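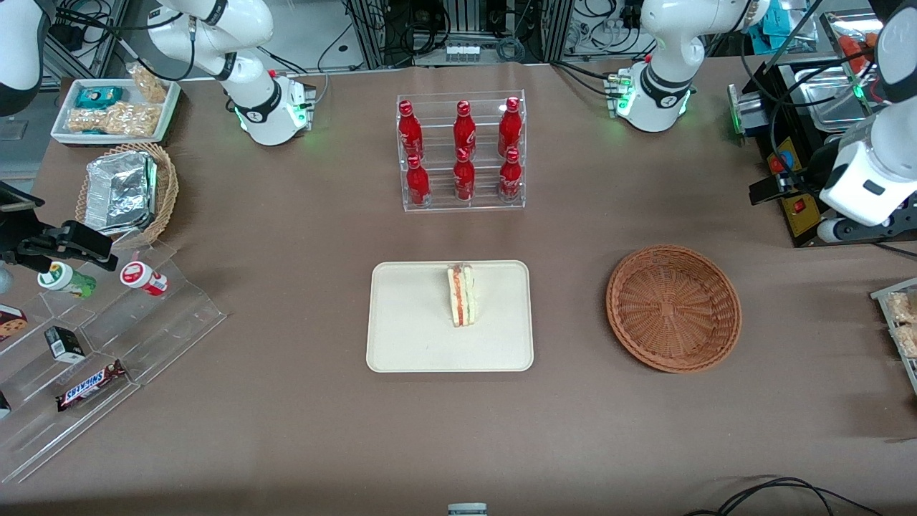 Somebody wrote under my last entry that a lunch table ought to be all one height and all one colour, with the drinks kept well away on a table of their own, or people stand about blocking the sandwiches while they make up their minds about a Coke. I have been turning this over since breakfast, and I think they may be right about the blocking and quite wrong about the rest. I like a bit of up and down on a table. My mother used to put the cake on an upturned saucepan with a tea towel over it and it looked like a wedding.

Anyway, I've stuck with the clear rack for the Cokes, in the middle and towards the back, three up and three down. They're the red aluminium bottles, and I will admit I'm a little in love with them, all lined up like that against the brown paper. I know you can get the ordinary ones cheaper. I went to Pranness for the paper and came home with the rack as well (it was on the shelf next to the till, which is how they get you) and the whole lot with the baskets came to $156, so there will be no new sandals this month and I shall have to be brave about it.

The paper was the best of it. I'd been going to use the good cloth, but then I thought of the ironing, and of beetroot, and that was the end of the good cloth. You roll the brown stuff out down the length of the table and it does for everything, and you can write on it in texta if you want to, though my handwriting has gone so peculiar lately that I may leave the labels to someone younger. It makes even a packet of something look as if you meant it.

Now the sandwich. One only, for the look of it, in its clear wrap, standing up on its edge on the cream tray so you can see the orange and red of the filling. I tried to picture the tray full and I think they need to stand, all of them, because a sandwich lying down tells you nothing at all. The question is whether they'd stay standing. We have 130 coming from the bakery in Pullitdale and I can't be propping them up all afternoon like drunks at a christening. Perhaps two trays, or three small ones, and top them up from the esky. I must ring about the egg ones too, I've written that on my hand twice and washed it off twice.

I'm less sure of the nibbles. I've got them in the white tray at the other end, the puffed ones lying across the middle and a bag of the tan ones propped up behind, and the little teal packet, which I put in mostly for its colour. They do look a bit like the bottom of a school bag. Should they come out of their bags and into bowls? The bags keep the damp off, and it was so muggy last November that the chips went like flannel before the speeches had even started. But a bowl is friendlier. People put a hand in a bowl without thinking, and they'll stand and look at a bag for ages waiting for someone else to open it.

The foil one is in its round basket just below that, and I don't care for it much, it leans, and the lid is all crumpled. I might find it a deeper basket or else just a plate and have done. The reddish-brown basket on the other side of the sandwich tray has nothing in it yet. I had thought bread rolls, then serviettes, and at the moment I'm on mandarins, which would be lovely next to the red. It's a flat sort of basket with a low rim, though, and mandarins do roll. Serviettes then, with a stone on top if there's a breeze. I have a good stone from Irnum that I've been saving for something.

What I will take from my correspondent is the business about people stopping in front of the drinks. There'll be 30 in the first lot, straight off the bus and thirsty, and they'll all want the same side of the table. So perhaps the rack goes to the far end after all, and the sandwiches come forward to the middle, and I lose my nice red centrepiece. I'm sulking slightly about it. I had a cup of tea and looked from the doorway for a while and it still looked best where it was.

Past ten now and I haven't had a proper dinner, only crackers. Egg ones, ring first thing, before 9 if they'll pick up.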